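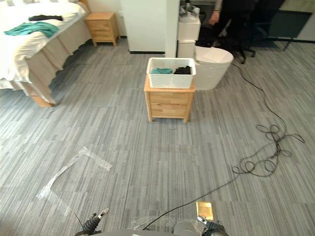

Bedroom in question. The bedside table in the middle of the floor is the spare one.

Bed base creaks every time I turn over, is it the slats or the frame?

Posted in Home and Furniture, January

We have a wooden double bed, the Wivholm, bought new three winters ago. For two of those winters it was silent. Now it makes a noise like a galleon changing course whenever either of us rolls over, and a smaller, more sarcastic noise when we breathe in.

What I have tried so far. I tightened every bolt I could find with the little bent key that came in the box. I turned the mattress round. I put the mattress on the floor for a night and it made no sound at all, so the mattress is innocent, though my back has not been the same. I swapped sides with my wife, who reports that my side is worse and would like hers back.

It is loudest at about hip height and seems to come from the middle, but when I lie on the carpet with a torch while she bounces, it comes from the corner by the door. When we swap jobs she says it comes from the other corner.

I rang the shop (Peeters) and was told that wood is a natural material. I had suspected as much. They also offered me a new slat set for 100 euros, delivery extra, without being able to say whether it would help.

Before I pay for slats I may not need: how do I find out which bit is creaking? And is there anything I can put on it that doesn't stink? We sleep with the window shut at this time of year.

3 answers

Answer 1 (accepted)

Don't buy the slats yet. Ours is a different make with the same complaint and it was the joints where the side rails meet the legs. You tightened the bolts, good, but if the bed was even slightly out of square when you did it you will have tightened it crooked, and it will creak with more conviction than before.

Mattress off, slats off. Now take hold of one corner and rock it. If it creaks with no slats in, it's the frame. If it's silent, it's the slats or the middle rail.

For the frame: loosen all the corner bolts by a turn or two, don't take them out. Shove the bed about until it sits flat on all its legs. Measure corner to corner both ways and nudge it until the two match. Then tighten a little at a time, going round diagonally like you would with a car wheel. Rub a plain white candle on any wood that touches other wood. No smell, costs nothing, and you get to look like you're performing a rite.

For the slats: strips of felt along the ledge where the ends rest. Old socks cut up work just as well if you can bear the thought. Check the middle support foot too. On carpet it sinks over time, and then the centre rail hangs in the air and flexes. Mine needed 8 mm of packing. I used a beer mat.

Geert Willems

Answer 2

Have you tried WD40

Reply from the person who asked: The question did mention stink.

Answer 3

Had this with a Fikport bed and in the end it was the headboard tapping the wall. Took us the best part of a year, including one very polite note from next door. Pull the bed out a hand's width and sleep on it before you take anything apart.

Also, agree with the candle but not with the beer mat, cardboard squashes. Norklow do rubber furniture pads in a mixed bag, cut one to size. And if a bolt keeps coming loose after you've tightened it, the thread in the wood is probably chewed up. Wood glue and a couple of matchsticks in the hole, leave overnight, then put the bolt back.

Update from the person who asked

Headboard ruled out. Slats off, frame rocked, frame creaked. One diagonal was longer than the other by nearly the width of my thumb, so I assume I built it that way and it was being tactful for two years. Loosened, squared up, candled, tightened. It now creaks only when I sit down on the very corner to put my socks on. My wife says this is me.

Marked as solved. 1245 views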